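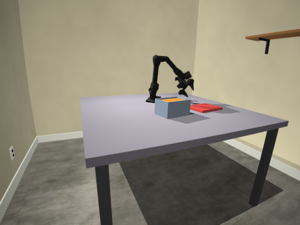 December, late evening: the box, the slab and the ironing

Filed under: Home Diary > Robots & Chores
224 shares | 2 comments

I meant to go to bed an hour ago, but the kettle had already boiled and I had Traketti open on the other screen, so I sat down with my tea and let the arm have a few more tries while I watched. I know perfectly well that watching doesn't help it! I do the same thing with cakes in the oven.

For anyone who has wandered in lately, Traketti is my winter project, a make-believe room on my computer where a make-believe robot arm learns to tidy a table. The room has come on since the fall. It has baseboards now, and an outlet low on the wall (I spent a whole evening on that outlet, and the arm couldn't care less about it), and a wooden shelf on a black bracket that I have yet to put one single thing on. My own shelves have never looked like that in their lives.

The job I've given it is about as small as a chore can be. There's a red slab lying flat on the table and an open box next to it with an orange surface inside, and I want the slab picked up and set down in the box. My mother would have called that "clearing up as you go" and would have done it with one hand while talking on the phone. Tonight's batch was 52 tries, and the slab ended up where I wanted it in 2 of them. I was so pleased with the second one that I said "oh, well done" out loud to a screen.

The trouble is how low the thing lies. I had been thinking of the box as the hard part, what with the rim and the corners and the arm standing behind it and having to reach over, but I've come around to believing that the slab is worse. Think how you get a thin book off a bare table when your hands are cold. You slide it to the edge, or you get a fingernail under it, or you press on one end and hope. I do all that without a thought, and the arm has two fingers, no nails, and no idea that tables have edges. It comes down with the fingers spread, very stately, like somebody about to pick a chocolate out of the box, and then it mostly pushes the slab toward the wall.

I've been wondering all week whether I'm only doing this to get out of the ironing. It's piled up again on the chair. When I started I had a notion that by spring I'd have a fair answer to whether a machine could do any of the work in this house, and so far my answer is that it could do a little, if the house were one table and the light never changed. Shirts, no. Shirts don't lie still and they've got an inside. The dishwasher I might believe in someday, at least the bottom rack. Picking up after people who leave things on the stairs, I can't picture at all, because half of that job is knowing which things are meant to be on the stairs.

Still, I'm fonder of it than I expected to be. It has that tall upright part and then the elbow, and the forearm sloping down past it, and when it hangs there over the box with nothing in its fingers I catch myself waiting for it to make up its mind.

Things to try tomorrow, before I forget them: start the fingers lower and closer together. Make the slab a bit thicker, just for a day, and see if it gets the idea. Save everything under a sensible name this time (the last lot went into a folder called 2303 and I can't for the life of me think why).

The tea's gone cold. I'll do two shirts in the morning and leave the rest.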